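A Robot That Fails Quietly Is Still Failing

My worst morning with a robot arm so far was over breakfast dishes, of all things.

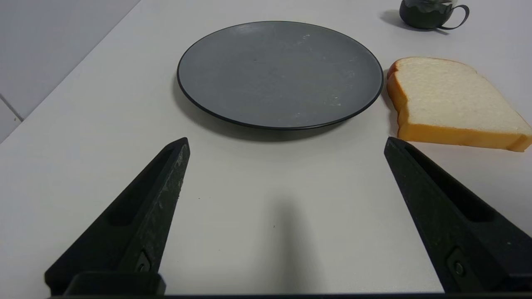 We'd given ours the dullest job going, a slice of bread onto a plate, and it had managed it 70 times without a hiccup. Then in February it closed its fingers on nothing, carried the nothing over, let go and logged a success. It did that 11 times before Bram Van Wijk wandered past and asked why the bread hadn't moved!

The cause was dull too: a grip sensor reading stuck at its last good value. Fine, parts fail. What bugs me is that the software (we run Skitetti) took one stale number as proof and carried on smiling. I'd much prefer an arm that stops and sulks – loudly, with a red light – whenever it can't tell what it's holding.

Bram thinks I'm being dramatic over bread. Maybe! But I've asked for that stop on our next setup, and I'm not signing off until I get it.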